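Brorville Hospitality Housekeeping and Furnishings Board
Forum: Guest Room Standards
Topic: Bedside tables in corner positions, telephone or no telephone

Started by: dkolev_rooms
Posted 12/22/21

Good afternoon to all members.

Our property is revising its written standard for the corner bedside position, and I would appreciate comments before the text is submitted for approval in the new year. The table in question is the Golob round side table, light oak color, slightly raised rim, straight wooden legs. It has been placed in the corner beside the bed in the rooms on our upper floor.

The present draft reads as follows. The table shall stand in the corner, clear of the bed rail. The telephone shall be placed on the far half of the tabletop. The near half shall be kept for the use of the guest. One cup may be set out on the near half at turndown. 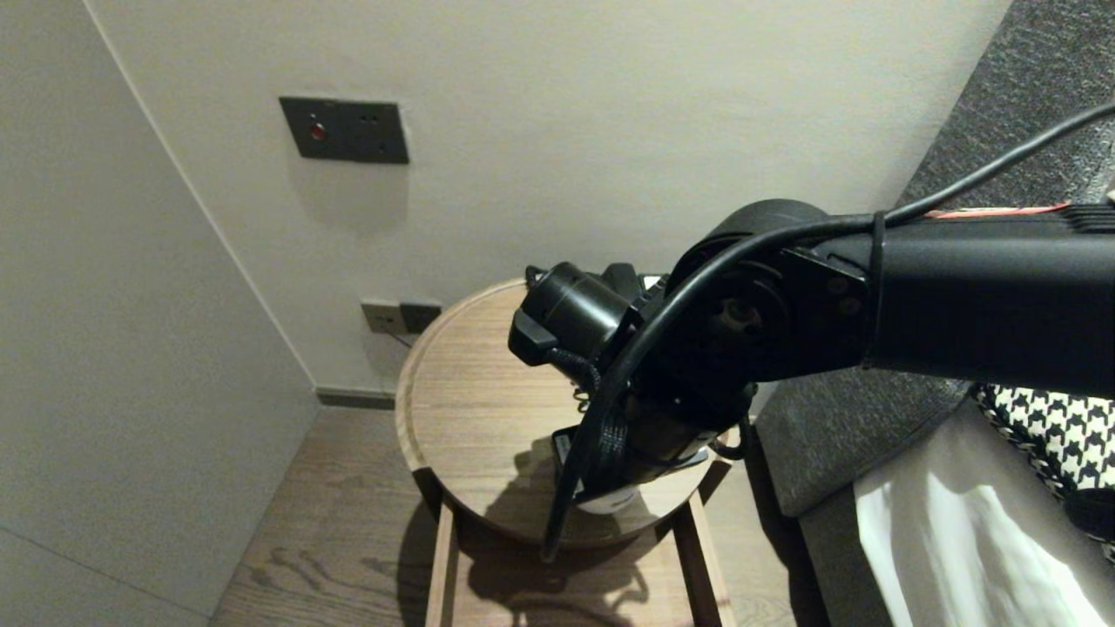

The difficulty is with the last sentence. Two of our supervisors hold that a cup has no place on the same surface as a telephone, and that it belongs on the desk with the kettle. The other view is that guests carry the cup to the bedside in any case, and that the standard should recognize this. I would be grateful to hear how other properties have written the clause.

Danica Kolev
Rooms Division

----

Reply by: vinitz_housekeeping

Ms. Kolev,

Our standard prohibits any drinkware on the bedside table at turndown. The clause was introduced after a guest in room 509 spilled tea into the keypad and the handset had to be replaced. Guests remain free to put what they wish on the table. The hotel should not be the party that puts it there.

I would also ask the board to consider whether a round top of this size is suitable for a telephone in the first place. A square table sits tighter in a corner and gives the cord somewhere to go.

----

Reply by: fzuccaro

I must respectfully disagree with the previous member on the matter of the round top. We have used the same table at our Nikivport property for two years and it is well liked by the room attendants. There is no corner to catch a hip or a vacuum hose, and the rim keeps pens and reading glasses from rolling to the floor.

The placement of the telephone matters far more than the shape of the table. Our instruction is that the coiled cord is to be taken to the back edge and allowed to hang against the wall, so that the near half of the top remains free.
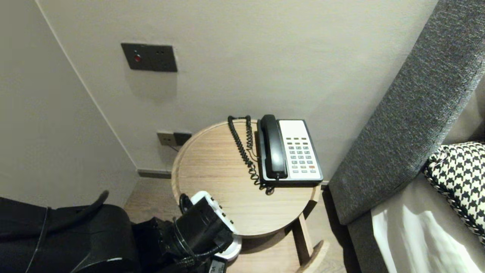
Corded telephone on the far half of the round table, with the coiled cord hanging at the wall.

With this arrangement there is sufficient room for a book and a glass of water. I would therefore support the clause as drafted, on the condition that the cup is placed by the attendant at the side farthest from the handset.

Fiorella Zuccaro

----

Reply by: vinitz_housekeeping

The cord at the back edge is acceptable practice and I have no objection to it. My objection is to liquids. A raised rim holds a spill on the table, and the telephone is sitting inside that rim.

----

Reply by: fzuccaro

That is a fair observation regarding the rim. I would accept a coaster as a requirement.

----

Reply by: linen_and_wood

May I raise a separate matter concerning the same type of furniture. The draft says nothing about inspection of the edge. On oak tables the curved band is the first part to show wear, particularly where it meets the bed rail or the wall. It should be checked from a low position, with a lamp if the corner is dark. Attendants who wipe only the top will not notice a lifted edge until a guest has caught a sleeve on it.

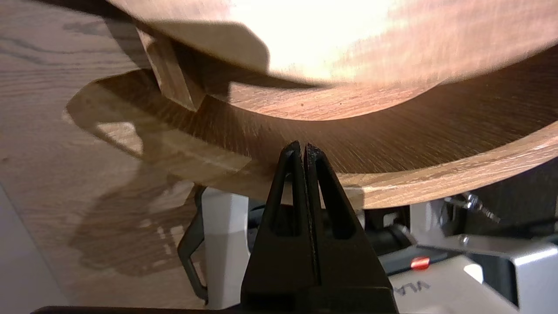
Curved oak-coloured edge viewed from below, with fine grain along the band.

Our schedule calls for this check every December, together with the tightening of the legs. Nine tables were withdrawn for repair in the last round. All of them had been pushed hard against the wall, and I would suggest adding a small clearance to the first sentence of the draft.

----

Reply by: dkolev_rooms

I thank all members for their comments. The draft will be amended in the following respects. A clearance from the wall will be stated. The cord will be directed to the back edge. An annual inspection of the edge and legs will be added to the maintenance section.

The cup clause remains open. I am inclined to retain it with the coaster requirement proposed by Ms. Zuccaro, although I note the objection from Vinitz and will record it in the submission.

----

Reply by: vinitz_housekeeping

Please do record it. I would also ask that the cost of replacement handsets be reported alongside.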